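Serden restaurants team up on hiring and deliveries, and the kitchens are full again

May 17, 2023
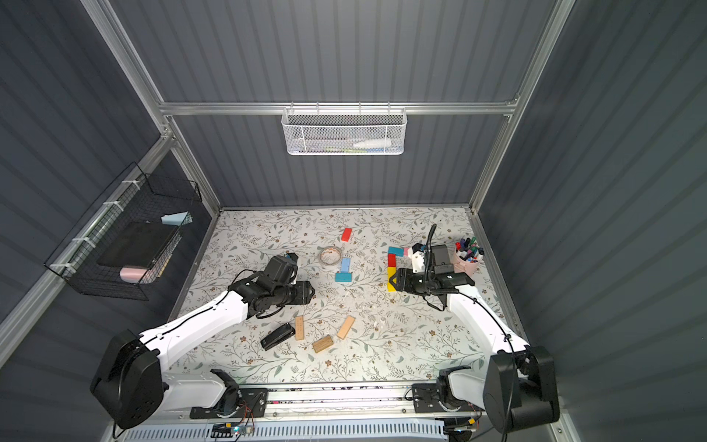

A floral-patterned tabletop with wire baskets hung at the back and side.

If you have tried to get a table in Serden on a Thursday night lately, you will already know that something has changed. The lights are on in dining rooms that spent most of last year dark until the weekend, and the reason is a shared hiring and delivery scheme that seven of the town's independent restaurants have been running since the start of spring.

The scheme has just published its first set of figures, and they are cracking. Between them the restaurants have filled 1,029 shifts that would otherwise have gone uncovered, and all seven are now open for dinner from Tuesday to Saturday. Before it began, only two of them could say that.

It started with Firimero, the grill on Bridge Street, which had been closing midweek for want of a second cook. Three doors along, Skikeda had the opposite trouble: plenty of cooks, but hardly anyone to wait tables, and a lunch trade that came in one great rush and then vanished (anyone who has queued for the flatbreads at half past twelve will remember it well). The two owners got talking over a delivery that had turned up at the wrong back door, and agreed to lend each other people for a fortnight to see how it went.

"I sent over a cook for two evenings and got a brilliant waiter back for three lunches," the owner of Firimero said. "By the second week my staff were asking if they could carry on doing it. They liked having a change, and they liked the extra hours even more."

Word got round quickly. Bogdan, the dumpling house by the station, asked to join in, and four more kitchens followed before Easter. There is now one shared rota, put up every Friday morning, and anyone employed at any of the restaurants can put their name down for a shift at another. Pay is the same wherever the shift is worked, tips are split by the hour, and the restaurant that employs you stays your employer, so holiday and sick pay carry on as before.

That last part took some sorting out. The restaurants spent most of March working through it with a local bookkeeper, and the owners admit there were some long evenings over the question of who pays when a borrowed cook runs over into overtime. (The answer is the kitchen that asked them to stay on.) But with the rules settled, the whole thing has moved at a lovely pace.

Twenty new people have been taken on through the scheme so far, several of them in their first restaurant job. They are hired jointly and spend a week in each of three kitchens before deciding where they would like to be based. It is a smashing way to begin in the trade: one week you are rolling dough at Bogdan, the next you are on the grill section at Firimero with flames up to your elbows, and by the end of the month you have a fair idea of what suits you.

"I thought I wanted to be front of house," said one recent starter, now a kitchen assistant at Skikeda. "Then I had my week on pastry and I didn't want to leave. I'd never have found that out if I'd just answered one advert."

Not everyone has stayed. A few starters decided that evening work did not fit around family life, and one left for a job in an office. The manager at Bogdan said she would still count those as good outcomes, as the people concerned found out early and the kitchens were not left short, with the rota there to fill the gap by the following day.

The second half of the scheme is about supplies, and for the people who write the menus it may well be the more exciting half. Small restaurants in Serden have struggled for a long while to get deliveries on the days they need them. Several wholesalers had raised their minimum orders, and a place with a couple of dozen seats simply could not get through that many aubergines before they went soft.

Now the seven order together. Each kitchen sends in its list by four in the afternoon, the lists are added up, and one big order goes out for flour, oil, dairy, fruit and vegetables. A single van drops everything at the old dairy yard behind Bridge Street early the next morning, and the restaurants collect from there. The owners reckon up a saving of £2,000 across the group in April, most of it in delivery charges, and they have chosen to put the money straight back into wages and a new set of knives for the trainees.

There has been a happy side effect on the plate as well. Buying together means that the group can take a whole crop from a grower at once, and the past few weeks have brought the best asparagus the town has seen in years. Firimero has been charring it and serving it with a soft egg. Skikeda folds it into a flatbread with sheep's cheese and lots of black pepper, and Bogdan has tucked it into a dumpling that sold out on its first two evenings. Go early if you want to try that one!

Some things still have to be ironed out. Fish is not part of the shared order, as the kitchens could not agree on a delivery time that kept everybody happy, and two of the restaurants prefer to stick with their own butchers. Storage is tight too. The yard has a cold room, but it was built for milk churns and it fills up fast ahead of a bank holiday. The group is looking at shelving that would make better use of the height, and hopes to have it in before the summer.

Diners have noticed the difference. Regulars at one restaurant are bumping into familiar faces at another, and it is quite common now to be shown to your seat at Skikeda by the same person who brought your soup at Bogdan two nights earlier. Some guests have begun to work their way round all seven, and the owners have been talking about a stamp card, with a free pudding at the end of it.

Other traders are paying attention. Two cafés on the market square have asked for the rules of the shared rota so they can see if it would work for daytime staff, and a bakery on the edge of town would like to come in on the flour order. The restaurants say they are keen to hear from anybody who fancies having a go, although they want to keep the rota itself small enough that people still know each other by name.

For now, the next thing to look forward to is the open kitchen evening at the end of May. All seven restaurants will throw open their doors from five o'clock, with small plates on the counter, short demonstrations at the stove and the chance to talk to the cooks and waiting staff about what the work is like. There is no need to book, and children are very welcome. Firimero will be showing how it gets its grill going, Bogdan is running a dumpling-folding table, and Skikeda has promised hot flatbreads until the dough runs out.

Anyone interested in a job can put their name down on the night at any of the restaurants, or drop in on a weekday between three and five, when the kitchens are at their quietest. No experience is needed for the starter posts. The next group begins in June, with shoes and aprons provided.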